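Section 4. Loading and unloading the front loader

Read this section before the first wash in a Cardale unit. The machine maker's own leaflet stays in the drawer and takes priority wherever the two disagree. I have cut most of what the previous edition said here, as a good deal of it was sales talk.

4.1 Before you load

1. Place the machine where the door can swing all the way open. A door that stops halfway against a wall will catch sleeves.

2. Put a chair or low stand beside the machine, on the side away from the hinge. A plain molded plastic chair does the job. The Rarnico laundry stand is supposed to be better for your back. I used one for 100 loads and my back had no opinion.

3. Set the basket or basin on the seat and press down on each corner. If it rocks, turn it until it sits flat.

Note: Baskets with holes in the sides are fine for dry clothes. The old edition claimed they "air the load" while it waits. A crumpled shirt at the bottom of a basket stays crumpled and gets very little air, holes or no holes.
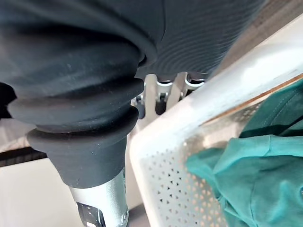 Fig. 4-1. Basket with perforated sides, one garment inside.

4. Check the rim of the basket with your hand. Scuffs are harmless. A crack or a sharp edge will pull threads, and tape over it does not last.

5. Empty all pockets. Do this at the basket, before anything goes near the drum.

CAUTION: Never stand a full basin on top of the machine during a spin. The top is flat, which makes people think it is a shelf.

4.2 Loading

1. Open the door fully and look into the drum. Run a hand around the rubber seal and take out anything caught in the fold.

2. Move the clothes across one piece at a time. Siv Magnusson, who tested this section, prefers to tip the whole basket in. She also had to rewash more than I did, so the instruction stands. 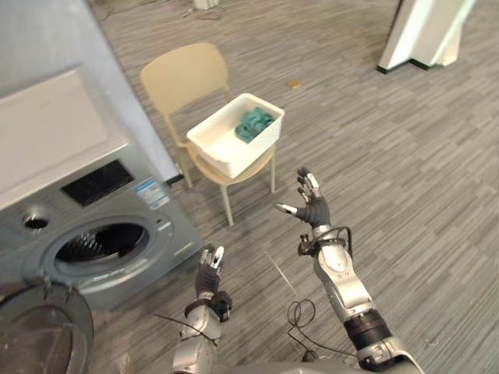 3. Keep the chair close enough that you can reach both the basin and the drum without shifting your feet. On carpet tile, check that all four chair legs are down before you lean on anything.

4. Shake out each piece as it goes in. Things rolled into a ball tend to come out as a ball.

5. Leave a hand's width of space above the load. The "extra full" setting that Prader recommends in its booklet did nothing I could measure, apart from adding time.

6. Close the door until it clicks. If it does not click, open it and look for fabric in the seal. Do not lean on it.

4.3 Dark and strongly colored items

1. Wash new dark or bright items alone the first time.

2. Turn them inside out. I am told this protects the color. I have not seen proof, but it costs nothing.

3. Look inside the folds before you decide a piece is clean. Stains sit in the creases, and a deep color hides them well under poor light.

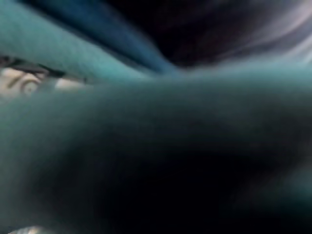
4. If you still can't tell, take the piece to a window and spread it flat. The Tymoshchuk color-catcher sheets do not help with this, whatever the box suggests. They are meant for loose dye, and I have my doubts about that too.

5. Use half the detergent cap for a single garment.

4.4 Unloading and clearing up

1. Wait for the door lock to release. Do not pull at the handle in the meantime.

2. Bring the basin up to the drum opening and lift the clothes down into it. Wet fabric is heavy, so take small amounts.

3. Leave the door open afterward. This is the one piece of advice in the old edition that I can vouch for.

4. Pick up anything that has dropped on the carpet, and move boards and other flat items out of the walkway.
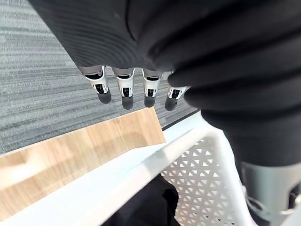 5. Return the chair and basin to their usual places.

Corrections to this section go to Solveig Eklund, Cardale office, room 166.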